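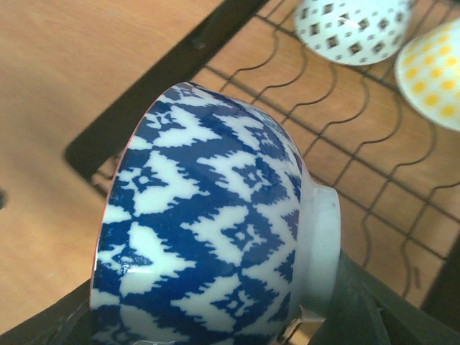

**The Bandham noodle bowl**

We've wanted a proper deep bowl in the Closlow range for years, and the Bandham is finally it. Deep enough for a big helping of broth and noodles with room for an egg on top, and still comfortable to hold in two hands on the sofa (we've tested this a lot!).

The shape comes from Yuk-lan Au, who grew up eating from bowls like these and had firm views on the foot. Hers is a little taller than most, so you can pick the bowl up from underneath when the sides are hot. She also gave the rim a slight softness, and it makes drinking the last of the soup a real pleasure.

Each bowl is stoneware, glazed inside and out and fired in small batches at the Rai pottery. The first batch came out of the kiln in April, all 591 of them, and they went so quickly that we've ordered 3,000 more. Glaze varies from one to the next. Some come out darker, some have a freckle or two near the foot, and we're very fond of the freckly ones.

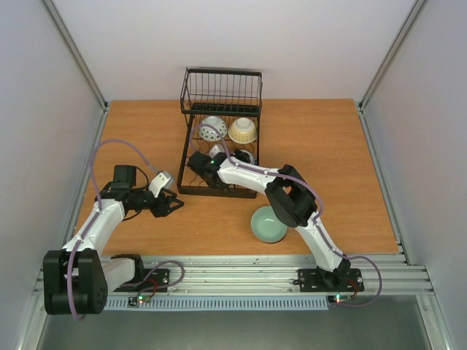
**Everyday use**

- Dishwasher safe, top or bottom rack
- Fine in the microwave, but not on the hob or under the grill
- Stacks up to 5 high in a normal cupboard
- Let it cool before you put it in cold water
- Tea and turmeric marks lift off with bicarbonate of soda and a damp cloth

**What to put in it**

Soup, obviously, but it's also lovely for porridge, big salads, dal and rice, or a frankly silly amount of trifle. Yuk-lan proves her bread dough in hers, with a plate on top as a lid.

**Buying**

Sold singly or as a set of 2. The matching Flurby spoon has a hooked handle that rests on the rim, and it's sold separately. If a bowl reaches you chipped, send us a photo within a fortnight and we'll post another.

Page updated 2025-05-28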